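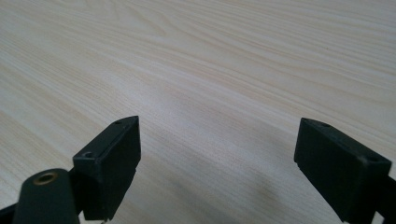 What does one example in this set contain?

One video file from the wrist camera on a hand-held gripper, one file of gripper openings with a time for each reading, and one short text file saying what the person was asked to do.

Rultari Tabletop: data card

Rultari Tabletop is a set of short demonstrations for training a policy that picks up, moves and sets down household things on a table. People do the tasks by hand with a gripper tool, and the model learns from what the camera on the tool records. No robot is needed during collection. The arm only comes in later, at test time.

The set was collected at two sites, Whitlock and Zisthorpe. Whitlock supplied most of the pick-and-place examples. Zisthorpe joined in September and did the sorting tasks, plus the idle clips described further down.

Version notes

Release 3 replaces release 2 completely. Please don't mix them. The time stamps in release 2 were written when a video frame was saved, and in release 3 they are written when it is captured. A policy trained on both will close the gripper late on some grasps and on time on others, and the cause is hard to find afterward.

Folder layout

Each session has its own folder, named by site and session number. Inside are:

video – the wrist camera recording
opening – finger distance in millimeters, with time stamps
task – the instruction as it was read to the person
notes – free text, often blank

Sessions hold up to 39 examples. Short sessions are normal and don't mean that anything was removed.

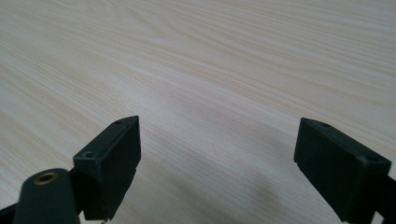

Geeta Khurana
Data lead, Rultari

Idle clips

An idle clip is a recording with the fingers open over a bare table and no task given. We left these out of the first release and regretted it. The policy had only ever seen tables with something to pick up, so when the table was clear it would go down and close on a patch of wood grain or on its own shadow. With idle clips mixed in, it learned to stay open and wait.

They are marked "none" in the task file. Keep them in the training split. If you filter by task name, check that your filter doesn't drop them, as the loader in the Lirkon tools did until recently.

Idle clips also serve as a check on the camera mount. The fingers should come up from the bottom of the picture on the left and the right, with a clear gap between them when open. If they have moved compared with the other clips from the same session, the mount has probably slipped, and the session should go back to the site before anyone trains on it.
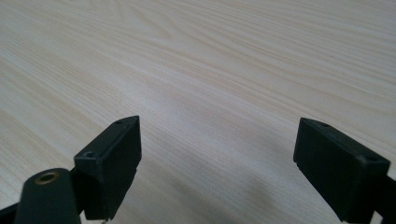

A slipped mount is easy to miss in a busy clip, where the eye goes to the object. Joana Bastos went back over the Whitlock sessions with this check and pulled 5 of them. They are listed in the withdrawn file with a line each on what was wrong.

Recording rules used at both sites

Start with the fingers fully open.
Hold still for a moment before moving.
Do the task once, at normal speed.
If you drop something, finish the recording and write "drop" in the notes. Don't delete it.
Keep your other hand out of view unless the task asks for it.

Known gaps

Pale tabletops are common in this set and dark ones are rare. Expect weaker results on black or glossy surfaces. Bright patches from overhead lights turn up in many clips, and we haven't corrected for them.

Finger openings were calibrated once per session. Drift within a long session is possible – we have seen about 3 millimeters in the worst case.

The instructions are in English only. There are 34 different wordings, and several mean the same thing.

Reporting problems

Send the session folder name and the example number to the data lead at Rultari. A time within the clip helps if the fault is short. Fixes go into the next release, and existing releases are not edited.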